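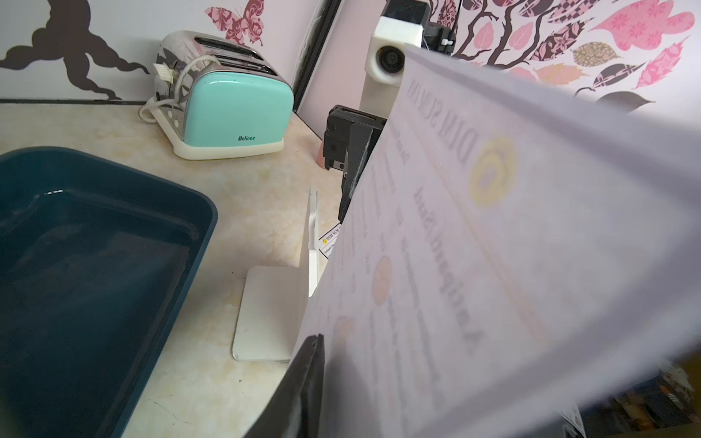 Dim sum menu, seen from the back with the light coming through, and the mint-green toaster behind it.

4 minute read

Welcome to the counter page! I promised a few of you I'd put something up about the great kitchen counter clear-out, and I'm finally getting to it with a cup of tea beside me and most of the paper pile dealt with. Our kitchen in Makordale is small (two people can pass each other if one of them breathes in), so whatever lands on the counter stays there until somebody gets annoyed enough to move it. In January that somebody was me.

It's a gallery page, so I'll keep the words short. Well, shortish. The counter has more to say than you'd think.

The menu

I have a weakness for takeout menus. I know everything's online now, but I like a big sheet of paper I can spread out and argue over, and a dim sum menu is the best kind because there's so much on it. With the light behind this one you can still read DIM SUM backwards through the paper, up by a yellow round logo, and there are two orangey-peach dots farther down beside the little columns of print. I'm very fond of those dots.

The rule I set myself was one menu per kind of food. The pile had grown to 40 sheets, some of them from places in Clultbridge that closed before we even moved here, and one from a pizza place that has changed its name twice. Dim sum made the cut right away. It goes in the folder on the side of the fridge, folded in thirds with the heading facing out, so I can grab it when we're all hungry and cranky and can't make a decision.

If you're doing the same job at home, do the menus first. They're easy, you don't get sentimental about most of them, and you get a lot of counter back in a few minutes. Don't start with the kids' drawings. I started with the kids' drawings and lost an entire morning.

The toaster

Mint green and chrome, with Belinee on the front in dark letters and a cream-white base. It's a four-slicer, and yes, it takes up room, and no, I'm not giving it up! I went back and forth over whether it should live in a cupboard, and I even measured the shelf. Then I thought about lifting it in and out every single morning before coffee and put the tape measure away again.

So the toaster stays out and everything else has to work around it. The white cord is the part that bugs me. I coil it up on the left side, it uncoils itself over the course of a week, I coil it up again. My sister swears by those little fabric ties and has mailed me a pack of 200, so if you live near Desjardins Street and need a cord tie, please knock.

The tray

Dark teal-blue plastic, with rounded corners and a shallow bit of water in it. I use it for all kinds of things: soaking jar labels, rinsing herbs, standing a thirsty plant in for an hour while I get on with something else. It came from the clearance shelf at Vondanitz, where I had gone for light bulbs, and I've never regretted a purchase less.

One tip from hard experience — keep the paper pile and the water tray at opposite ends of the counter while you sort. I lost a perfectly good noodle menu and half a school newsletter that way, and a recipe for lemon bars that I'm still sore about. (If anyone has the one from the Clultbridge bake sale, with the shortbread bottom, please write to me.)

The counter itself

Cream with a marble pattern, all light beige and yellowish veins. It was here when we moved in and I disliked it for a good long while, and now I'd miss it. It hides crumbs beautifully, maybe too beautifully. There are a few dark scratch marks down toward the front left that I've tried baking soda on, and dish soap, and a lot of muttering. They're part of the family now.

Next up is the drawer under the toaster, the one with the batteries and the birthday candles and a key that doesn't fit anything we own. I'm aiming to get to it before spring, but there's also the hall closet, and the hall closet is worse. Send me your own counter pictures in the meantime, messy ones very welcome!

Contact | Copyright The Makordale Counter, all rights reserved | Back to top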